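The best jokes in The Night Shift at Mazurek are at the back of the shot

There is a moment early in The Night Shift at Mazurek when the two leads are arguing over a broken vending machine, and behind them a man in a hairnet very slowly eats an entire birthday cake. The film never cuts to him. I missed it the first time, laughed so hard I lost my place the second time, and by the third I had started wondering who on earth had put him there.

So I asked. The director, who signs her work simply as Joma, is on the phone from Tistamley, where she grew up and where the whole film was shot one August in a biscuit factory between tenants.

"The cake man!" she says, delighted. "He's in four scenes. Everyone finds the cake. Hardly anyone finds him with the ladder."

I hadn't found him with the ladder. (I have now. It's during the fire drill, far left, and it's wonderful.)

The film is her second feature and the first to get a proper release, through the small distributor Wusetti. It follows two packers who accidentally lock their supervisor in a cold store and spend the night pretending to be him over the tannoy. It sounds like a sketch, and she admits it began as one, nine pages long and written on a train.

"I kept adding people," she says. "I'd worked in a place like that, nights, and what I remembered was how many little lives were going on at once. Somebody doing their tax return. Somebody asleep standing up. You'd walk past it all with a trolley. I wanted the audience to be the person with the trolley." 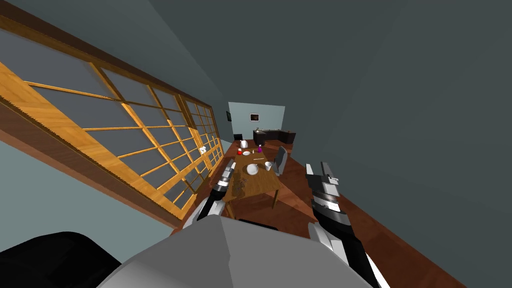 To get that feeling she storyboarded far more than a comedy of this size normally would. The finished film has 678 shots, and she drew 1277 panels for it, many of them covering only what the extras were up to. Those extras were mostly local, 30 of them, and each was given a private storyline on a card.

"They weren't allowed to show each other," she says. "One woman's card said she was planning to leave her husband for the man on the forklift. He had no idea. His card was about a lost dog. So there's this whole tragic romance going on by the loading bay and you only get her half of it."

I tell her the tannoy scene is my favourite, the long one where both leads try to do the supervisor's cough at the same time. She groans. It was shot at four in the morning, and neither actor could look at the other by the end, so she turned them back to back and kept rolling. You can feel it in the finished thing, that giddy, overtired wobble, and it makes me happy every time.

What about the influences? She talks about silent comedies, about the old department store farces her gran used to tape off the telly, and about heist films, which she loves "right up until the heist". She likes the planning. She likes people round a table being wrong.

The first screening was in Tistamley itself, in a hall with 200 seats and one very loud radiator. Half the audience were in the film or related to someone who was, and they cheered each other so much that whole stretches of dialogue went missing.

"I didn't mind a bit," she says. "My mum asked afterwards what the plot was. She'd only been watching the forklift."

The next one is already being written. It is set on a car ferry, it takes place over one crossing, and she is trying to keep the cast down. She has got as far as page 30 and there is already a wedding party on board, plus a brass band.

"And the cake man," she says. "He's on the lower deck. I'm not telling you what he's eating."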